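December 30, 2022
Bench 2, Pikdale shop

Last entry before the break. I wanted to get the state of the PC job written down while it is fresh, and also answer the question that keeps coming up at lunch, whether any of this could be handed to the arms and left alone by next May. Short version: parts of it, on one kind of case, with a person in the room.

Setup is the same as last week except for the fixture plate, which Gernum remade with taller holder blocks. The old ones let small parts lean, and a part that leans by a couple of millimeters is a part the gripper misses. I re-taught all the place positions in the morning. That took longer than it should have, mainly from the cable on the left arm catching when the wrist turns past a certain point. Routed it with more slack and put in a new tie. Someone should trim the tie.

The case lies on its side on the slatted table, side panel off. Left arm works over the plate, right arm stays over the case. Running them both in the case at once is still off the table until the collision zones are redone. 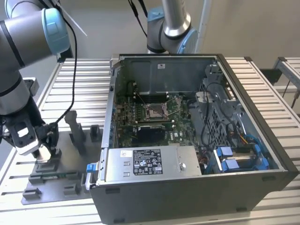

Chiriac read the draft of this and thinks I am asking the wrong question. In that view the arms can already do the chore if we stop giving them a case built for fingers, and the money should go into jigs and trays before any more software. Chiriac would also drop the memory modules from the list altogether and let a person push them in.

I partly agree. Jigs got us most of the gain this fall. But a repair bench gets whatever comes through the door, and a jig for every case is a room full of jigs.

Log for the current program: 469 pick-and-place cycles on small parts since the plate was changed over in simulation, nearly all of them fine. The failures were at the release. The fingers open, the part sticks to one pad and gets dragged. Tried 6 open speeds. Slower is better up to a point, then it makes no difference.

Still not working:
Cables. Anything soft that moves when you touch it. I would not let it near the drive wiring.
Latches. It can press one, but it can't tell whether the latch let go.
Screws that are already in crooked.

For comparison, the Istutano people are on dishes and laundry folding and report much the same list, with towels in place of cables. Rigid thing to known place is fine – limp thing to anywhere is bad. I would not buy a machine for either job yet.

To do after the break:
– new finger pads, softer, try 2 thicknesses
– redo collision zones so both arms can share the case
– force check on latch press
– ask Gernum for the drawing of the plate, we only have the old one

Power to both arms is off at the wall. Program saved under today's name on the shop drive.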